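3.2 Workspace and task setup

The study was run in the second half of a project course led by Somkiat Suksawat. Seven student teams shared one arm and one table, each with its own software branch. All branches used the Jemeo motion planner; perception was left to the teams, and two of them kept the Rovham baseline without changes. Objects were common kitchen items, chosen to differ in size and stiffness. The tray was the largest target region, and small items were spread over the remaining surface to limit the free space for approach paths.

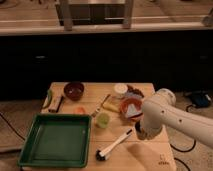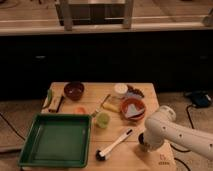
Figure 2. Two views of the shared workspace with the gripper lowered toward the table. The green tray is at left, and the white-handled brush lies between the tray and the arm.

Each team was given 21 trials on the physical arm, after about 1000 trials in simulation. A trial was scored as a failure if the planner timed out or if the target was dropped before release. Contact with other objects was logged but not penalized - early pilots in December showed that a strict contact rule ended most trials too soon to be useful.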